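Denudano bets on a jar, a spoon and a red mug

The homewares shop Denudano, in Pondthorpe, has started taking orders for a "drinks station" called the Flallberg, put together by the importer Hoxha and made up of a clear glass jar with a glass lid, a spoon with a pale blue handle and a red mug. That is the whole set. There is no scale, no filter, no kettle and no tray.

Hoxha says the first shipment is 200 sets, with more to come if those sell by October. Denudano opened its order book at 9 a.m. and is knocking 10 per cent off for anybody who signs up before the stock arrives. Neither firm would say what the set will cost once the discount ends, so it's hard to know what the 10 per cent is worth.

The pitch, printed on a card beside the till, is that people keep their coffee or loose tea in the wrong place. Bags get folded over and clipped, tins go to the back of the cupboard, and by the time the kettle has boiled the cook is hunting for a clean spoon. Put everything you need within reach on a pale surface, the card says, and "the morning takes care of itself." 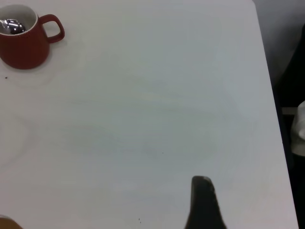
Big words for a mug. Most kitchens in Pondthorpe already own a jar, and most of them own several spoons. What Hoxha is selling is the idea of leaving them out together, which anyone can try tonight for nothing.

The firm does make a few firmer claims. The first is that the colours have a job to do. A red mug is easy to find first thing, it says, and the pale lining lets you judge how much has gone in. The second is that clear glass tells you when you are running low. Both are fair enough as far as they go. Glass also lets the light in, and anyone who is fussy about coffee or tea will have been told to keep it somewhere dark. The card at Denudano skips over that one. Asked about it, Hoxha said the jar is meant for "a few days' supply" and the rest should stay in the cupboard. So the cupboard isn't being retired after all, and you now have two containers to look after in place of one.

Then there is the matter of mess. The card promises "a clean scoop, every time," and that is the line most likely to come back and bite. Anyone who has moved dry goods from a jar to a mug by the spoonful knows where some of it ends up. On a dark bench you don't notice until you lean on it. On white, every crumb shows.

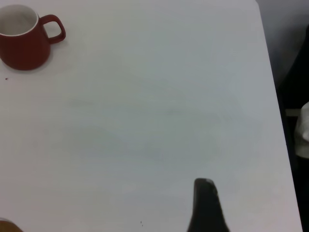

Hoxha's answer is that a white table makes spills easier to wipe up. Perhaps it does. It is also the reason you would be wiping in the first place, and there is no cloth in the box.

The spoon is the part of the set with the best case behind it. The handle is thicker than the metal shaft, so there is something to hold on to, and the bowl is a sensible shape for carrying a small heap. Hoxha recommends 2 spoonfuls to a mug, and it gives the same figure for coffee and for tea, which suggests that not a great deal of testing went into either. The instructions don't mention grinding. Whole beans tipped straight into a mug won't make a drink, and a set with no grinder in it leaves the buyer to work out the middle step.

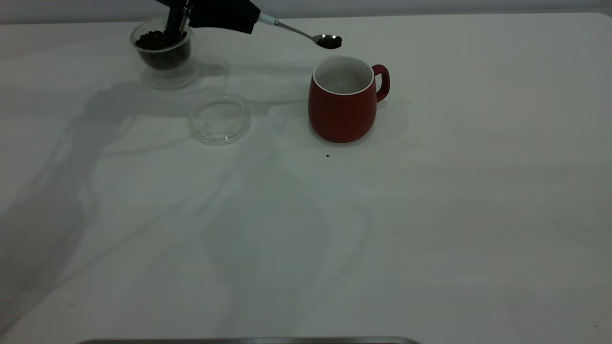 The red mug with the glass jar and its lid on a white table, and a spoonful of dark beans on the way over.

The lid deserves a line of its own. It is round and clear like the jar, and once it is off it has to sit somewhere. Put a see-through lid on a busy counter and it won't be long before an elbow finds it. Denudano says replacement lids can be ordered through the shop. It had no price for those either.

A short run of the sets was put in front of Denudano's regulars ahead of the launch, and the shop has quoted a handful of their comments in its newsletter. They are all kind. One customer calls the Flallberg "calming" and another says it "finished off the corner by the toaster." The newsletter doesn't say how many people were asked, or whether any of them were less taken with it -- and a shop with stock to move was never likely to lead with the grumbles.

To be fair to the people behind it, there's nothing wrong with the objects. A plain mug with a decent loop of a handle is a useful thing, and a wide jar is easier to get a spoon into than the narrow sort that swallows your knuckles. Bought one at a time they would hardly be worth a news item. Bought as a system, with a name and a card and a waiting list, they have to do a bit more than hold coffee.

The tea drinkers have the most reason to hold off. Loose leaves cling together and catch on a spoon in a way that beans don't, and they still need straining out of the cup at the other end. Hoxha describes the set as suitable for both, and says a strainer is "under consideration" for a later version. Early buyers may like to ask whether they would get one free. Denudano wouldn't commit to that when asked.

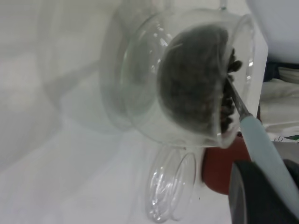 Local rivals seem unbothered. The hardware shop across the road in Pondthorpe has always sold glass jars, on a low shelf next to the preserving gear, and has no plans to bundle them with anything. Staff there said they had not had a single customer ask for a drinks station, though a few had come in for mugs.

Orders for the Flallberg are being taken at the counter only, with a deposit that Denudano will refund up until the shipment lands. After that, returns are for breakages. The shop has a set out on display by the window for anyone who wants to pick up the spoon and see what it's like in the hand. Stock is expected before October, and Hoxha says a version with a blue mug will follow if there is demand.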